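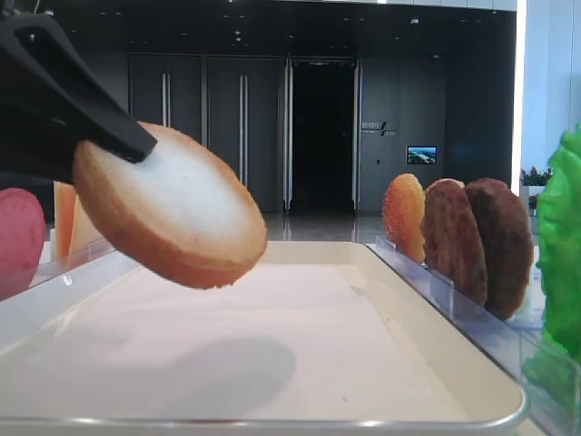
Tanulby Bakery Orders: Frequently Asked Questions

Last updated March 22, 2024

How do I place an order for rolls or buns?
Use the order form on the website, or ring the shop between opening and two in the afternoon. Orders left on the answerphone are not confirmed until we have rung you back.

How much notice do you need?
Two working days for most things. If you want more than 103 buns we need a full week, as that is what fits in one bake and we have to plan a second one.

What sizes do the burger buns come in?
Two sizes: standard and small. The standard bun is 10 cm across and suits a quarter-pound burger. The small one is meant for sliders and children's parties. Both are sold in bags of 4 or trays of 32.

Can I have them sliced?
Yes. Tick the box on the form and there is no extra charge. Sliced buns dry out faster, so if you are not using them on the day you collect them, we suggest taking them whole and cutting them yourself.

Are there seeds on the buns?
Plain is the default. Sesame or poppy seed can be added to whole trays only. We use sesame in the bakery every day, so we cannot supply anything to customers with a sesame allergy, seeded or not.

Do the buns contain milk or egg?
The standard dough has both. The Rornia bun is made with oil and water and is glazed with soya milk. It is baked in the same ovens as everything else. Full ingredient lists are kept at the counter and we can email them to you.

Do you make gluten-free buns?
No. Pawlak on the market square sells them frozen.

Can I freeze them?
Yes, for up to three months. Freeze them on the day of baking in a closed bag with the air pressed out. Leave them at room temperature for a couple of hours to thaw. Do not thaw them in the fridge, where the crumb goes stale more quickly.

What is the best way to toast them?
Cut side down in a dry pan over a medium heat, for a minute or so. Under the grill, keep the rack low, because the tops are already glazed and will catch. Butter is optional.

Do you deliver?
Within Tanulby and as far as the Arkovo turning. Delivery is free on orders of two trays or more. Anything smaller has to be collected.

Do I have to return the plastic crates?
Yes please, within a week. We take a deposit on each crate and refund it when the crate comes back. Rinse out any crumbs but do not put crates in a dishwasher, as they warp.

What if I need to change or cancel?
Changes can be made until noon on the day before baking. After that we charge half the price of the order.

Do you supply cafés and schools?
Yes, on account. Write to Teresa Tomaszewski at the shop with your usual weekly quantities and the time you need them by. Accounts are settled monthly. We are not taking new accounts for June.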